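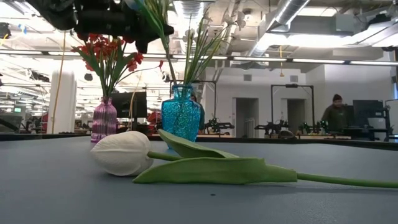

Shop assistant wanted, Flirnuvier home decoration

We are a small shop in Mercado, selling artificial flowers, vases and candles. From April we look for one person to help us 15 hours per week, mostly in the mornings from 9.

Your work will be to serve customers, to unpack deliveries and to keep the shelves in good order. Our stock is roughly 1000 articles, so a good memory is welcome. Experience in a shop is useful but we can also teach you. You should speak English well and be able to carry boxes up 2 floors. 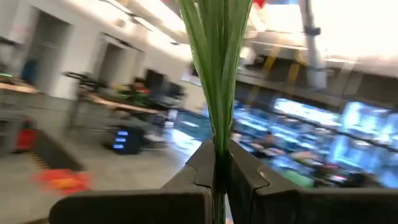 Long green leaves, perhaps artificial

Please write a short letter to Mortimer Whitfield, Flirnuvier, 103 Bisska Road, or bring it to the shop before noon.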